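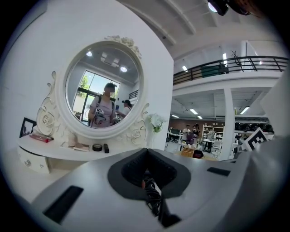 Blog > Household > Mirrors and glass

September
By Danai Rallis

Black edge, the dark creeping stain at the rim of an old mirror, is a failure of the silver layer. The glass itself is sound. Moisture reaches the back through a chip in the paint or along the cut edge, the copper corrodes first, and the silver lifts behind it. Once the stain shows from the front, cleaning will not shift it.

Most damage of this kind comes from how mirrors are cleaned. Spray applied straight to the glass runs down and collects where the glass meets the frame, and it stays there for hours. Ammonia makes matters worse. I now put the liquid on the cloth, wipe from the top, and dry the lower edge separately with a second cloth.

I tested this in a limited way. Van Hecke, the glazier in Cludgate, let me have offcuts from the same sheet. Half were sprayed directly once a day for 60 days and half were wiped with a damp cloth. All stood upright in a grooved batten. The sprayed pieces had stains up to 10 mm deep along the bottom edge. The wiped pieces had a few specks. I did not control for room humidity, so the depth should not be taken as a general figure. 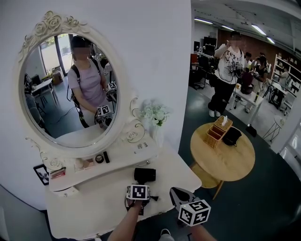

Edge sealing helps if it is done before the stain starts. I used Flirel, a clear varnish sold for the purpose, in two thin coats with a 12 mm flat brush, leaving it overnight between coats. The back must be clean and fully dry. Silicone with a vinegar smell should be kept away from mirrors, as the acid it gives off attacks the backing.

Resilvering is the only real repair. Zusadel quoted me 800 for an oval with a bevelled edge, carriage included, which is more than the mirror cost. A new piece of glass cut to a paper template is far cheaper, and the old one can be kept flat in a dry cupboard in case a later owner wants it.

Van Hecke cuts ovals on a Monday only. Take the template in before noon.

Recent posts
Making a paper template for oval glass
Which wall fixings hold in old plaster
Distilled water or tap water for windows
Removing candle wax from a painted shelf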